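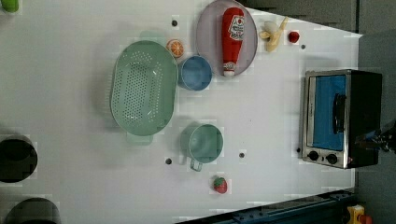 Westerberg 2 Turntable Review: Six Weeks of Spinning Everything I Own

I should say up front that I'm not a hi-fi guy. I love records, I own too many of them, and for most of my adult life I've played them on a hand-me-down turntable with a lid that wouldn't stay up and a hum that I'd learned to think of as part of the music. When the motor finally started dragging (you haven't lived until you've heard a soul singer slowly turn into a foghorn), I figured it was time to spend some real money. I bought the Westerberg 2 in May from Adarura, the shop I get most of my used vinyl from, and I've had it going pretty much every night.

It's a belt-drive deck, manual, with a built-in phono stage you can switch off. You lift the arm, you put it down, you get up when the side is over. If you want something that does all that for you, look elsewhere.

Setting it up

I'd been dreading this part. My old deck came to me already put together, so I had never balanced a tonearm in my life, and all the videos make it look like bomb disposal. The whole thing took me 45 minutes, and a good chunk of that was reading the same page of the manual over and over. The manual is my first complaint! The drawings are tiny, the counterweight section comes after the section telling you to play a record, and there's a page about the anti-skate dial that I'm pretty sure belongs to a different model.

Once I got past that it was fine. The platter drops on, the belt goes around the little pulley, and the weight screws onto the back of the arm with a nice heavy feel. The cartridge is a Prirholm and comes already mounted, so you don't have to mess with those awful little colored wires. I did buy a cheap stylus scale to check my work and I'd tell anyone to do the same. I was way off on my first try by eye.

The feet adjust, which I ended up needing, as my apartment floor slopes toward the kitchen. You turn them by hand, but they're stiff, and you have to lift the deck a bit to get at the back ones. Do this before you put a record on. Ask me how I know.

How it sounds

So much better than I was ready for. I started with an old live jazz record that I've had since college, one I thought I knew backwards, and there's a moment before the second tune where the bass player says something to the drummer. I'd never heard it. I always took it for surface noise. I sat there and moved the needle back several times like a kid.

Bass is where I noticed the biggest change. It's tight and it has an actual pitch to it now, where before it was more of a general feeling in the room. Voices sit right in the middle and stay there. Cymbals are good on clean records and a little splashy on worn ones, and I think that's the Prirholm being picky about groove wear. My beat-up dollar-bin stuff sounds like beat-up dollar-bin stuff, only in more detail. I can live with that, but if most of your collection came out of somebody's damp garage you might like a more forgiving cartridge. 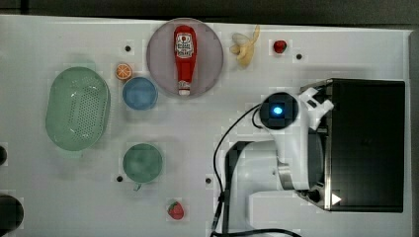
Loud, busy rock records do well too. I put on a double album of very fuzzy guitar music that my old deck used to turn into soup, and I could pick out both guitar parts all the way through the first three sides. Side four has always been badly pressed on my copy and no turntable is going to rescue it. Inner grooves in general are decent here. There's a touch of spitting on the last song of some sides, mostly on records with a lot of "s" sounds, and it got better after I went back and redid the alignment with a paper protractor.

As for the built-in phono stage, it's okay. It's quiet, it works, and if you're plugging straight into powered speakers you'll be happy enough. I switched it off after a week and ran the deck into my Brorell amp, and everything opened up a bit. The switch is underneath on the back left, by the way, and it's easy to miss. I spent an evening wondering why the volume was so huge before I figured out I was running through both stages at once.

Living with it

I keep a list of my records (I know, I know), and at last count it stood at 1031. A lot of those are singles, so changing speeds matters to me more than it might to you. On the Westerberg you do it with a button on the front, and I can't tell you how happy that makes me. My friends with fancier decks have to take the platter off and move the belt by hand! Press once for 33, press again for 45, and a little light changes color. It takes a second or two to settle, so don't drop the needle right away or you'll get a goofy swoop going into the intro.

The adapter for big-hole singles is metal and has a nice weight, but there's no place on the deck to keep it. Mine lives in a dish on the shelf. I've already lost it once, under the sofa.

Now the dust cover. It's clear, it's light, it fits well, and it picks up every fingerprint and speck of dust in the zip code. The hinges are good, though, and it stays up wherever you leave it. After years of propping a lid open with my forehead, that feels like luxury. I play with it open. Closed, I got a faint rattle at higher volume, and a strip of felt along the front edge took care of that.

Footsteps are a bit of an issue. I've got old wood floors, and in the first week any kind of walking near the deck came through as a low thump. I moved it from a wobbly side table to a heavy low shelf and it calmed down a lot. 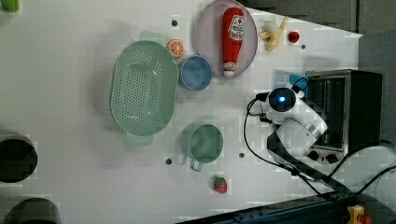
One reader wrote in after my first-impressions post to say the thumping never went away on theirs until they put the deck on a wall bracket, and that they thought the stock feet were the weakest thing about it. I believe it. Mine are fine on the heavy shelf, as long as I don't dance, but I do sometimes want to dance. Another reader swore by a thick maple cutting board underneath. I tried that for a weekend with the one from my kitchen and couldn't hear any difference, and then I needed the board back for onions.

The other small thing is the mat. It comes with a thin felt one, and in dry weather it clings to the record and comes up with it when you flip sides. I swapped it for a cork mat that cost me 29 dollars from Adarura, and I wish I'd done it on day one. The cork is a little thicker, so check your arm height if you do the same. Mine was fine without any changes.

The cueing lever is lovely, by the way. Slow, smooth, lands right where you aimed it. I've got clumsy hands and my old lever had given up years ago, so I'd been dropping the needle by finger and wincing. Late at night with the lights low, this one feature is worth a lot to me.

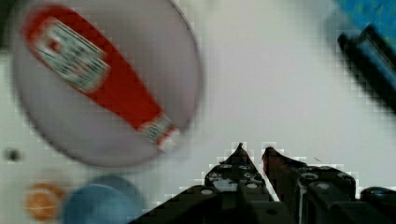
Who should buy it

If you're coming from a suitcase player or an old family deck and you've got an amp you like, I think you'll be thrilled. You do need to be willing to spend an evening on setup, and you should budget a little extra for the scale and a better mat. If you've already got a mid-level turntable that runs well, I'm less sure. You'd be paying for a nicer lever and a speed button, and you might hear more improvement from a new cartridge on what you've got.

I'd also skip it if you hate getting up at the end of a side. There's no auto-stop at all. I've fallen asleep on the couch twice and woken up to the needle going around and around in the run-out groove, which can't be great for it.

What I'd change

A proper manual, first of all. A spot for the singles adapter. Softer feet in the box, and a longer power cord, too, as mine only just reaches the outlet behind the shelf. The RCA cables they include are short and pretty flimsy, and I replaced them with a pair I already had in a drawer.

I'm keeping it, obviously. I've been working through the shelves in order and I'm still somewhere in the C's, partly because I keep going back to the B's. Next up is replacing the speakers, and I'll write about those once I've made up my mind between the two pairs I have on loan from the shop.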